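Drinking water at work: refill habits in two shared office buildings

Student project report
Farhad Mousavi and Jamshid Hosseinzadeh
Supervised coursework, Kiani School of Design and Environment
Submitted Dec 7, 2022

Summary

This report looks at how people who work in shared office buildings get their drinking water during the day, and what stops them from refilling a bottle they already own. We studied two buildings, Jamirberg House and the Grideck, through a short survey, a set of interviews and a log of dispenser use kept over part of September. The dispensers recorded 1,622 fills in that time. Most people who answered the survey owned a reusable bottle, but many still bought bottled water on the way in. The reasons they gave were mostly to do with where the dispensers stood, how long they took to fill a large bottle, and doubts about when the filters had last been changed.

1. Background

We chose this subject after a first-year module on waste in buildings. In that module we weighed the contents of recycling bins and found that drinks bottles took up far more space than anything else, though they did not weigh much. A good number of them were plain water. It seemed odd to us that people were paying for water in a building that gave it away, so we decided to find out why.

There is plenty of writing on tap water and bottled water in the home, and a fair amount on schools. We found less on shared offices, where the tenants are different firms and no single employer is in charge of the kitchen. In a shared building the landlord usually rents the dispenser, a supplier services it and the tenants use it. If something goes wrong it is not always clear who should be told.

Our questions were:

How often do people refill a bottle at work, and at what times?
What puts them off?
What small changes would make refilling easier?

We did not test the water. We had no access to a laboratory, and the question was about habits.

2. The two buildings

Jamirberg House is an older building with long corridors and one kitchen on each floor. The kitchens are behind doors which need a pass. At the time of our study the dispensers were all inside the kitchens, next to the sinks. Tenants are mainly small firms, with a few charities on the top floor.

The Grideck is newer and more open. It was a printing works and was converted for shared use. It has open landings, and the dispensers stand out on the landings where anyone walking past can use them. There are fewer walls and a good deal more noise. Several tenants have workshop or studio space as well as desks.

Both buildings rent their dispensers through a supplier called Jullutness, which also looks after the filters. The models are not all the same, even within one building. Some give chilled water only, and some give chilled and room temperature.

3. Method

3.1 Survey

We put a one-page survey in the kitchens at Jamirberg House and on the landings at the Grideck, with a box to return it. It asked where people got their water, whether they owned a bottle, how big it was, and what they would change. We left out questions on age and job because an early version with those questions took too long and people gave up halfway down.

The wording of one question had to be changed after the first few days. We had asked "Do you use the dispenser regularly?" and people took "regularly" to mean anything from hourly to once a week. We replaced it with "Did you use it yesterday?" and did not use the answers to the old question.

3.2 Fill log

The dispensers have a counter which goes up by one each time the button is pressed and let go. We read the counters in the morning, at midday and at the end of the working day. This was the dullest part of the project but gave the most solid figures. Farhad took the readings at Jamirberg House and Jamshid took them at the Grideck.

A press of the button is not the same as a full bottle. Some people press several times to fill one bottle, and some fill a kettle. We have called each press a "fill" throughout, and readers should bear this in mind.

3.3 Interviews

We held six interviews, each of them short, with people who had ticked a box on the survey to say they did not mind being contacted. We made notes by hand and typed them up the same day.

4. Results

4.1 When people fill

The midday readings were higher than we expected. We had thought most fills would come first thing, when people arrive with an empty bottle. At Jamirberg House the morning was the quietest part of the day. One person explained that the kitchen was busy with people making coffee and she would sooner wait until it cleared.

At the Grideck the fills were spread more evenly. The landings are on the way to most other places in the building, and people told us they filled up in passing. This fits with what we saw when we were there to take readings.

4.2 What puts people off

The answers here fell into a few groups, though they overlap.

Distance and doors. At Jamirberg House this came up more than anything else. People did not like having to find their pass to get a drink. Two of those interviewed said they kept a bought bottle at their desk for this reason and topped it up only when they were going to the kitchen anyway.

Time. Larger bottles take a while to fill, and on some models the button must be held down throughout. If there is a queue people feel awkward about filling a big bottle. One man had bought a smaller bottle so as not to hold others up, and then found he had to go twice as often.

Height. The space under the tap on some dispensers is too low for a tall bottle to stand upright. People tilt the bottle and either fill it only partway or spill some into the tray.

Filters. Several people wrote that they did not know when the filter had last been changed. We could find a service label on most of the machines, but it was on the back or the side, and on one it had faded so badly that we could not read the date ourselves. Nobody we interviewed knew who to ask.

Taste was mentioned less than we had thought it would be. Where it was mentioned it was nearly always along with the filter.
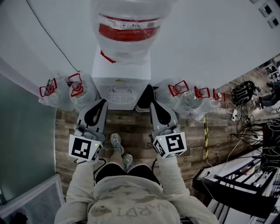
Figure 1. A white water dispenser on a wooden-plank floor.

4.3 Floors and spills

We had not planned to write about floors, but the subject came up in the interviews and in the survey comments. The Jamirberg kitchens have hard tiles, and a spill is wiped up like any other. On timber floors water can get into the joints if it is left. A building manager told us that marks around dispensers are among the complaints she gets most often from cleaners, and that she would like every machine to stand on a mat. The mats have their own problem, as the edges curl and people catch their feet on them — she had taken one away for that reason.

We think the spills and the height of the tap are linked. A taller opening would mean less tilting. We did not measure spills, so this is only an opinion.

4.4 What people would change

The change asked for most often was a dispenser outside the kitchen door at Jamirberg House. After that came a faster flow, and a label on the front showing the date of the last filter change. A few people asked for sparkling water. One asked for the beep to be turned off, and drew a picture of the machine with a cross through it.

5. Discussion

The two buildings use the same supplier, so the differences between them are likely to come mostly from where the machines are placed. We cannot be certain of this. The tenants are different, and people in workshops may simply get thirstier than people at desks. The weather was also warm for part of the period.

We were surprised by how much the filter label mattered. It costs very little to move a label, and it was a worry for people who otherwise had no complaint about the water. Jullutness was helpful when we wrote to them and said that the label goes on the back so that it is not picked off or splashed. They had not been asked to put it on the front before.

There are weak points in our work. The survey was only filled in by people who were already near a dispenser, so those who never go near one are missing. We lost one evening reading at the Grideck when the building closed early, and had to join it to the next morning's. The interviews were with people who had offered to talk, and they probably had stronger views than most.

6. Recommendations

Move one dispenser on each floor of Jamirberg House out into the corridor, where there is a suitable supply pipe.
Put the filter date on the front of each machine, with a telephone number for faults.
When rental agreements are renewed, ask for models with a taller space under the tap.
Use flat-edged mats on timber floors.

We have sent these to the managers of both buildings. Jamirberg House has agreed to look at the first one when the corridor lighting is replaced, as the ceiling will be open then and the pipework can be checked at the same time.

Thanks

We are grateful to the tenants who filled in the survey, to reception at the Grideck for letting us in before opening time, and to our tutor for reading two drafts. The survey form and the full counter readings are held with the coursework copy and can be seen on request.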